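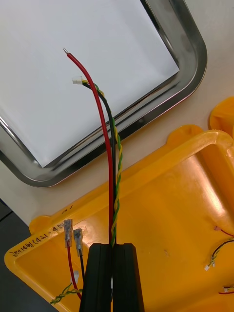
One reader wrote in after my last column to say that any wire stripper costing more than a pair of scissors is a vanity purchase, and that scissors also open mail. I have thought about that letter a good deal, mostly while hunting for bits of copper on the rug.

So, the Varkberg self-adjusting stripper. I bought mine at Espinoza, the hardware store with the good parking, where it hung between the Tilik (cheap, orange, a row of notched holes) and a Ukell model priced as if it came with a small apartment. The Varkberg sits in the middle. You put the wire in the jaws, squeeze, and the insulation slides off with a crunch I find more satisfying than a grown adult should.

On ordinary stranded wire it's very good. I rewired two lamps and a doorbell over a long Thursday evening and nicked only one conductor, which I blame on the doorbell. The stop inside the jaws sets how much you take off, and it stayed where I put it for the whole job. My old Tilik needs you to know the gauge of the wire, and I have never once known the gauge of the wire.

Thin stuff is less fun. There's a little knob that adjusts the grip, and the instructions say to turn it "as needed," in 8 languages. Too loose and the jaws just pet the insulation. Too tight and you've made a shorter wire. I got the hang of it after 10 or so tries, all on a phone cord I didn't like anyway.

The crimper built into the handles is there so the package can say it has a crimper. I used it on six connectors and four of them came off when I tugged. Buy a separate one. The cutter is fine and the grips are comfortable, though the rubber smells like a new shower curtain and has kept this up for more than a month.

The package also promises 300 strips "without fatigue." Whose, it doesn't say. I was tired well before that and the tool looked fresh.

Four stars. It would be four and a half if the handle lock didn't pop open in the drawer, so that every time I want a tape measure I have to fight it first.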